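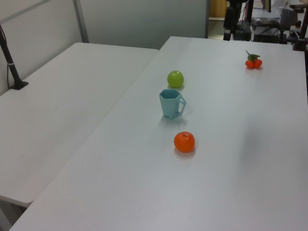 Unit 7: Service and Naturalization

Course notes, Migration and the State
Instructor: Begoñe Quintana

Reading for this unit: Shiferaw, chapter on enlistment and membership. Read the section on discharge twice; it is the part most often misread in the exam essays.

1. Terms

Permanent resident: a person admitted to live in a country without a fixed end date, but without full political rights.
Naturalization: the legal grant of citizenship after birth.
Expedited path: any rule that shortens or removes one of the normal conditions for naturalization, usually the residence period.

Keep eligibility to enlist separate from eligibility to naturalize. A state may open one and leave the other unchanged. Many students merge the two and then cannot account for cases where long-serving soldiers remain foreign nationals.

2. Three models

(a) Closed. Only citizens may serve. Residents must naturalize first and then apply. The waiting time falls on the applicant, who is often past the preferred recruiting age when it ends.

(b) Open without credit. Residents may serve, but time in uniform counts the same as time in any other job. A posting abroad can even break the residence period unless the statute says otherwise.

(c) Open with credit. Service replaces part of the residence period. The credit may vest on entry, after training, or on honorable discharge. The vesting point matters more than the size of the credit, as it decides who carries the risk of injury or early release.

3. Worked case: Maltetia

Maltetia is the hypothetical state used throughout the course. Its forces are short 1657 posts. The ministry opens enlistment to permanent residents and receives 983 applications in the first intake. Security screening requires 15 years of address history.

Points to work through:
- Applications are not recruits. Do not set 983 against 1657 as if the gap were more than half closed.
- The screening rule is neutral on its face. Consider its effect on people who left a country where records were lost.
- The statute is silent on time served abroad. Apply model (b), then model (c) with vesting on discharge, and compare the results.

4. Objections

Pakerden argues that credit for service turns citizenship into pay. Surik replies that all naturalization rules attach conditions, and that the real question is whether a refusal to serve carries a penalty. Both positions assume the normal path stays open - check this before applying either one to a real statute.

5. For Saturday's session

Bring one page on the vesting point in model (c). State the rule you prefer, the group it disadvantages, and the amendment you would accept. Outlines are fine. Citations in the short form used in Unit 6.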